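**Hasbridge Linen Handling Study: progress report**
Thursday, March 11, 2021
Prepared for the Falau program office

Work in this period covered the towel folding standard for the Hasbridge guest rooms. The bed linen standard was issued in the last period and has not changed. The budget remains within the approved amount.

**Fold pattern.** Four patterns were compared for shelf depth, handling time and how well the fold holds when the pad is carried. The thick pad fold was selected. It takes longer than the flat fold but can be moved from table to cart without being refolded. Rolled towels were dropped from the study because they do not stack on the present shelves.

**Work surface.** Folding is done on a smooth tabletop. Looped pile slides easily on it, so the lower layers can shift when the last fold is made. Staff now hold the near side with one hand during that step. A non-slip mat was tried and withdrawn, as it collected lint.
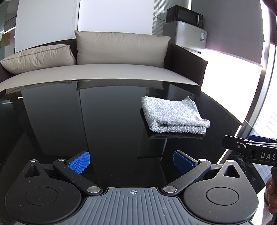 *Figure 1. Folded towel, light gray speckled pile, on the black tabletop. Rolled folds at the near side.*

**Remaining faults.** The main fault is uneven layers at the near side of the pad. A bulge at one end of the upper fold is accepted if the pad still sits level. Corners are not graded, because pile of this thickness does not hold a sharp corner.

**Supply.** Lopes delivered 400 towels against the Emine order. Of these, 14 were returned for pulled loops. Replacements are on order and do not affect the schedule.

**Next period**

- Issue the written folding standard, draft 2
- Train the eight laundry staff on the pad fold
- Measure shelf capacity with the new fold
- Repeat the handling time test after more wash cycles

The final report is due in September. No change to scope is requested.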